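The Pavine passholder lanyards went on sale at the park this morning. There are three new colours this time: navy, rust and a pale grey. I bought the grey for $20 at the Junari gate shop, which opened at 8.

The old clip is gone. The new one is a flat metal hook and it sits better against a jacket. The card sleeve is the same size as last year's, so your current pass will fit.

Stock looked fine when I left. The Tener Station kiosk only had navy. I didn't check the shop beside the Quách noodle counter, but it usually gets the same colours as the gate.

My points balance is 2,899 after this purchase. I'm saving them for the November preview night, so I paid cash for the lanyard.
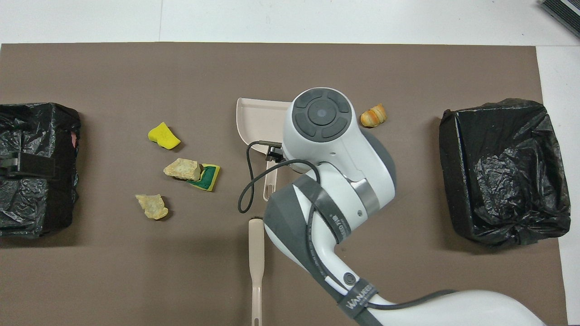
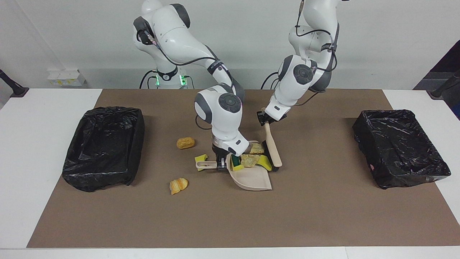

Can you still use last year's lanyard at the passholder entrance?

Any lanyard is fine, old or new. Staff only scan the card, and you can carry it in your pocket if you like.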